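Roststead cell: drive-drop fault FAQ

Last revised in July by Rukhsana Soomro

What happened?
During the PC assembly run at Nonholm, the gripper released a hard drive over the open case. The drive fell onto the power supply. The arm did not stop and went on to the next step in the sequence.

Why was the drive released?
The finger force setting had been lowered for processor handling and was not restored before the drive step. The log shows 357 completed picks before the drop, 74 of them at the reduced setting.

Why did the arm keep moving?
The grip check ran once, at pickup. Loss of the part during travel was not monitored. The controller had no reason to raise a fault.

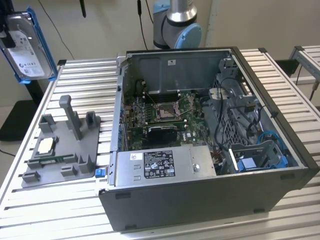 The check now runs throughout the move. If finger position changes by more than the set limit, the arm holds in place and the cell goes to a protective stop. Do not clear the stop from the panel until the part has been found – a loose screw or bracket under the motherboard can short it at power-up.

Can a dropped drive be reused?
No. Tag it and return it to Nornano with the log file.

Does this affect other cells?
Any cell with the Akgül sequence package and a shared force setting is affected. Iqra Sial keeps the list.

How was the fix tested?
With 1,000 drive moves at normal speed and 800 with forced slips. All forced slips ended in a stop. Slips in the last part of the lowering move are still detected late, and that item remains open.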